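Re: Static grounding on painted hopper scales, drift after washdown

Oct 31, 2025
by Juwita Lubis 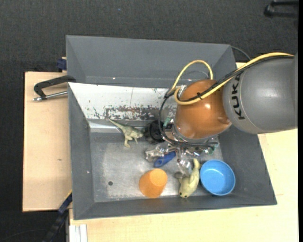

I went back through the Sturnholm logs before answering, so this is longer than the question probably deserves.

> We have four load cells under a weigh hopper, summed in a passive
> junction box, then one shielded cable to the indicator. Zero is good
> all night. After the morning washdown it climbs by 5 kg and takes
> until lunch to come back. Vendor says replace the cells. Before I
> spend the money, has anyone seen this with good cells? Grounding
> strap was redone in February and the paint was not scraped, if that
> matters.
>
> Laltis site, second line

Yes, with good cells, twice. The strap is worth fixing but I don't think it is your drift. A bad ground on a weigh hopper usually shows up as noise or as jumps when a nearby drive starts. A slow climb that follows washdown and decays over several hours is nearly always moisture or temperature, and you can separate the two in one morning.

Start at the junction box. Power the indicator down, disconnect the home run cable and all four cells at the summing board, and measure insulation resistance from each signal lead to the shield, and from each signal lead to the cell body. Use a 50 V tester. Do not use the 500 V range the electricians keep their meter on, as it can punch through the gauge backing and then the vendor will be right. A healthy cell reads above 1000 megohms. Ours at Vaher read 300 on three cells and 80 on the fourth, two hours after washdown. By evening all four were back above 1000. The cells were fine. The water was in the cable glands, wicking along the filler under the jacket.

Measure each cell alone. If you measure at the board with all four landed you get the parallel value and no idea which leg is low.

If all four legs are clean, look at the board itself. Trim pots hold water under the wiper. We had one box with a desiccant bag that had been in there long enough to turn to paste, and it was sitting against the excitation terminals. Take the bag out, clean the board with isopropyl, dry it at low heat and leave the lid off for an hour before you judge anything.

For temperature, put a cheap logger on one cell mount and another on the hopper wall. Hot water on the shell makes the steel grow, and if the hopper has rigid piping or a tight flex boot on the outlet, that growth turns into vertical force. Your 5 kg is well within what a stiff boot can do. The test is simple: loosen the boot clamp before washdown and see if zero still climbs. If it stays flat, you have a mechanical problem and no amount of cell replacement will change it. Check the stay rods at the same time. They should be level and finger-tight with the hopper empty. At Sturnholm one rod was pulling downhill and gave us an offset that tracked shell temperature almost exactly.

On the strap: scrape to bare metal, star washer, one strap per cell from the live side to the dead side, and keep the shield grounded at the indicator end only. Paint under the lug gives you a ground that works on a dry day. I would also check whether anybody has welded on the frame after the strap was redone. Weld current looks for the easiest way home, and if the strap is poor that way is through a cell. The result is a permanent zero shift, though, and you say yours comes back.

One more thing on the indicator. If auto zero tracking is on, turn it off while you test. It will hide part of the climb and then give you a decay that looks like drying but is only the tracking window catching up. Our Clandilo unit had it set wide enough to hide everything below 2 kg, and we lost a week to that.

If you can post the leg-by-leg readings, before washdown and one hour after, I can compare them against ours. I have 223 days of zero readings from Vaher with washdown times marked — happy to send the file off list, it is plain CSV. Corner test results would help too, same test weight over each cell, raw mV/V if your indicator will show it.

I'd hold the purchase order until the boot test is done.

Juwita

Filed under: Weighing & Batching / Load cells / Troubleshooting

Recent in this list
Re: Shield termination at both ends, again
Stay rods or check rods on outdoor silos?
Re: Junction box breather vents, which thread
Calibrating with substitution weights when access is poor
Re: Six-wire vs four-wire on a short run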